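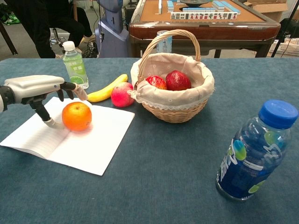 Chapter 5
Grasping in Clutter: Choosing a Contact Before Closing the Hand

5.1 The problem

Chapter 4 treated the object as if it stood alone. The hand could come from any side, and the only question was whether the fingers would hold once they closed. On a table with several objects, a second question comes first: what else will the fingers touch on the way in?

A hand with several fingers makes this harder than a two-jaw gripper does. The fingers that are not needed for a given grasp still take up space. When the hand is over an orange, a finger that plays no part in holding it may already be against a banana. We call this a side contact. A side contact may be harmless, it may push the neighbor out of place, or it may turn the wrist enough to spoil the main grasp.

This chapter presents the staged contact method, first worked out by Lemlem Negash during the Clostcombe trials and later used in the Fenex planner. The method splits a grasp into two stages. In the first, the hand moves to a hover pose above the target and the planner lists every finger that is likely to meet something. In the second, one finger is lowered to the target as a guide, and the others close only after its position has been checked.

5.2 Why fruit?

Many of the tests in this chapter use fruit. An orange is close to a sphere, so its pose can be described by its center and radius with little error. A banana is long and curved, and its tip can lie well away from its center of mass. Apples fall between the two. All three bruise, which puts an upper limit on grip force.

The support matters as well. An orange on an open notebook does not sit on the same surface as an orange on felt. Paper can slide over cloth, and a sideways push may move the page and the fruit together. The simple friction model of Section 4.3 has one contact surface under the object and cannot show this. Section 5.6 adds the second.

5.3 What the trials measured

Each layout in the Clostcombe set was run 100 times, with the hand starting from 13 different wrist angles. Three results were recorded for each run: whether the target was lifted, whether a neighbor moved, and which finger made first contact. Runs stopped by the operator were kept in the count as failures.

The Lukumay baseline, which closes all fingers at once, serves as the comparison throughout. Readers who skipped Chapter 2 should review the finger numbering given there before going on to Section 5.4.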